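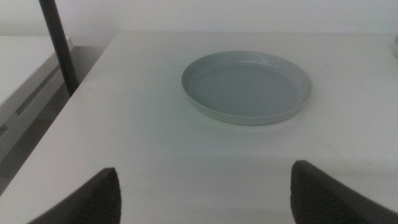 The gripper and an empty dish at Irnero's open day.

SULTTHORPE, Sunday, April 28, 2024 – Irnero opened its workshop to the public this weekend, and nearly 200 people came to see an arm the company says will clear tables in school cafeterias by June.

The demonstration stayed with one dish on a bare stretch of white tabletop. Cafeteria tables in Sultthorpe have trays, spilled milk and children.

Virgil Onu, who ran the session, put the success rate at 83 percent in the firm's own tests. He would not say how many dishes were broken.

"I have 75 kids in a lunch period," said Cosimo Bianchini, a kitchen manager who attended. "Show me that." Irnero has not published a price.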